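Viorica Softić has been mending and altering clothes in Flernbridge for most of her working life. Her shop, Nidwood, takes up the ground floor of a former bank, and on the morning I visited she had a coat open on the counter and three more on the rail.

"December is coats," she said. "By February people are bringing in what they got as gifts and it doesn't fit."

She learned to sew from her aunt and opened the shop with $3000 and a used machine. The first winter was slow. She took in curtains, band uniforms and once a tent.

Hems are still most of the work. A plain one costs $6. She has put the price up only once and says she heard about it for months.
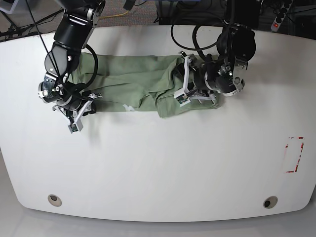

Sage-green cloth laid out lengthwise on a white table.

I asked what people get wrong when they try it at home. "They don't press," she said. "They pin it, they sew it, they put it on. Then they come in and say the leg is crooked." She presses before she measures and again after she cuts — with cotton she will do it a third time.

She is not fond of the cheap stretch fabrics that come in now. Some can't be let out at all, she said, as the makers leave no seam allowance. "I tell them to take it back to the store."
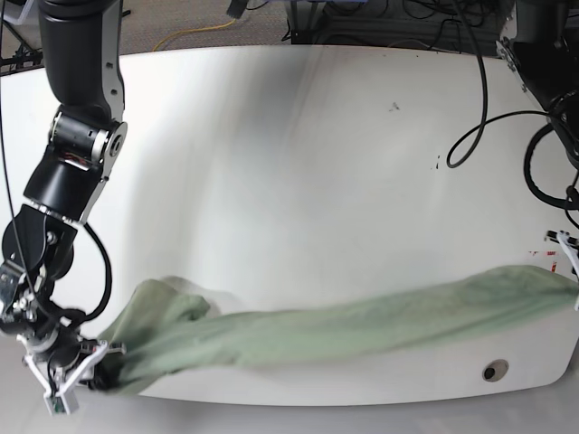
Softić would like to teach. She ran an evening class at the library last year and it filled up, mainly with people who had never threaded a needle. The first lesson was all handling: how to hold a piece of cloth by one end, and find out which way it wants to stretch. They did not sew anything until the second week. "A couple of them were annoyed," she said. "They came back, though."

The next class is planned for spring, at 90 minutes a session. Students should bring scissors.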